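The Reset Is the Job

By Serpil Aksoy

At Marsden we test robot arms on household work: opening drawers, moving fruit, putting utensils away. The building is fitted out with domestic kitchens for this purpose. Each trial ends with a score and a reset. The arm gets the score. A person does the reset.

Until July of last year the reset was not written down anywhere. An operator closed the drawer, put the fruit back on the counter and started the next run. The staffing plan listed this time as idle. A good operator could complete 40 trials in a shift, and the plan assumed that the software release would raise the number without any change on the human side.

The release did what was promised. The arms now run with little supervision, and failed runs stop cleanly. What changed for the operators is the proportion of the shift spent on setting things out. Lionel Ellwood, who trained most of the current group, used to spend the larger part of his day guiding the arm by hand. He now spends it arranging objects to a layout sheet generated by Restix, our scheduling tool. The sheet tells him where the bowl goes. It used to be his decision.

I think this is a worse job, and I think it was made worse by accounting. We measured the trials because they were easy to measure. The knowledge needed to choose a useful layout, such as one that puts a round object where it is likely to roll, was held by the operators and never priced. When layout moved into Restix, the company believed it was automating a clerical step. It had automated the part of the work that required judgment and left the carrying.

Alfie Blackburn, who manages the schedule, disagrees. His argument is that operator layouts were biased toward arrangements the operator already liked, and that 400 generated layouts cover the counter more evenly than any shift team did. He is correct about coverage. Coverage is one property of a test set. The operators also knew which arrangements had caused trouble before, and the generated sheets carry no such history.

My proposal is modest. Of every 2,000 trials, let the operators design a fixed share, and record their reasons with the results. Pay the reset as skilled time. Put the layout decision back into the job description, with a grade attached to it. The cost is small next to a single arm, and Restix already has a free text field that could hold the notes.

Neville Treloar asked me last month whether the reset itself will be automated. Probably, in part. A second arm could return fruit to a counter. I would still want the person who used to do it in the room when the next layout is chosen, and on the same pay.

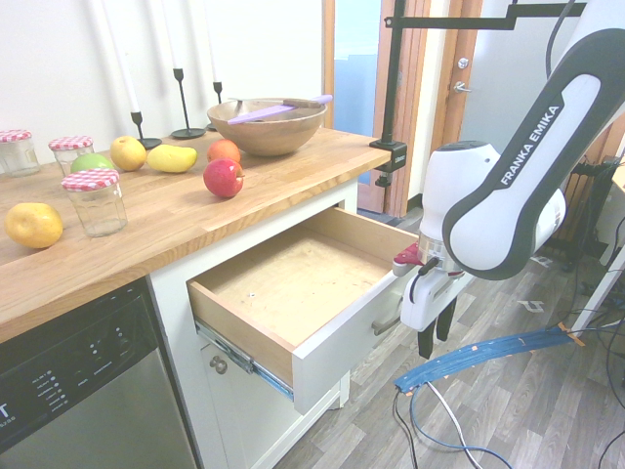 A Franka Emika arm beside an open, empty drawer, with fruit and jars set out on the counter.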